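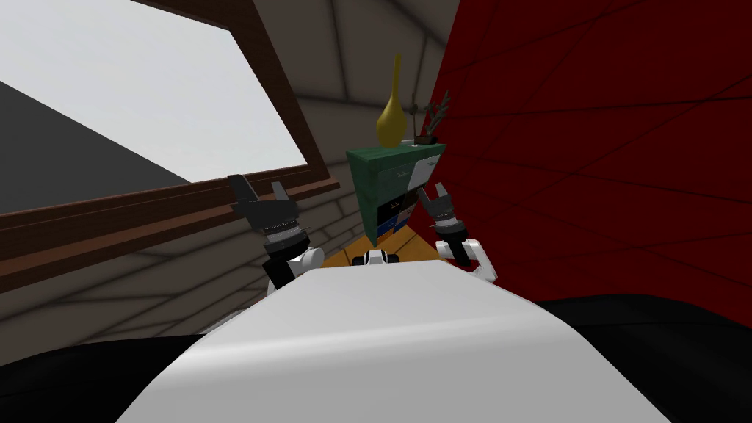 7.4 One-sided contact on wide objects

This section covers fault 27 (one-sided contact) in the Mavow simulator with the Dawber two-arm model. The fault is raised when one gripper reports contact with an object and the other does not, and the lift command has already been sent. It is most common with furniture and other objects too wide for a single gripper.

Work through the steps in order. Do not clear the fault from the message bar until step 5. Clearing it restarts the lift from the current arm position.

Before you start

You need operator rights on the station and the room file for the task. If the station is also linked to a physical robot, read the caution below first.

CAUTION: Fault 27 does not stop the arms on a linked physical robot. It only pauses the simulator. Set the link switch to OFF and confirm that the link light is out before you move either arm. Keep people out of the reach of both arms until section 7.6 is complete.

Finding the fault

1. Press Pause. The arms hold their last commanded position.

2. Open the head view and find both grippers. Check the side of the object next to each one. An open gripper with a gap between its fingers and the object has no grip, even if the status panel shows it as READY. READY means only that the arm has reached its target.

3. Open the Contacts tab. Write down the force shown for the left and right grippers. If one reads zero and the other reads more than 10 newtons, the fault is real. Go to step 4. If both read zero, the contact sensor is out of date. Reload the room file and run the task again.

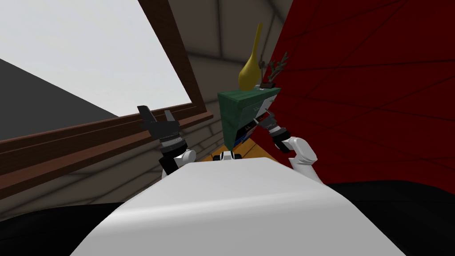 Figure 7-3. Head view with the right gripper against the green unit and the left gripper open.

4. Check the angle of the object in the Objects tab. Compare it with the start angle in the room file. If the difference is more than 3 degrees, do not try to level the object with the arm that is touching it. Go to "Resetting the object."

Note: The head view is often steep, and walls and window frames look slanted in it. Do not judge tilt by eye. Use the number in the Objects tab.

5. If the object is within 3 degrees, back the touching arm away with the Retract button, clear the fault, and send both arms to the pre-grasp position.

Resetting the object

6. Retract both arms.

7. Select the object and choose Return to Start. Anything placed on top of it must be selected too. Vases and plants are separate objects in most room files and will otherwise stay where they are and fall when you press Run.

8. Under Grasp, set Wait for Both to ON. The lift will not begin until both grippers report contact. The default in version 12 is OFF.

9. Press Run and watch the Contacts tab until both readings are above zero.

If the fault comes back

Save the log before closing the simulator. The log is erased on exit. Send it to Jayanthi Varghese at Renidier support with the room file and the two force readings from step 3.

Section revised 5/10/22, L. Mapplebeck. Step 7 changed to include objects on top.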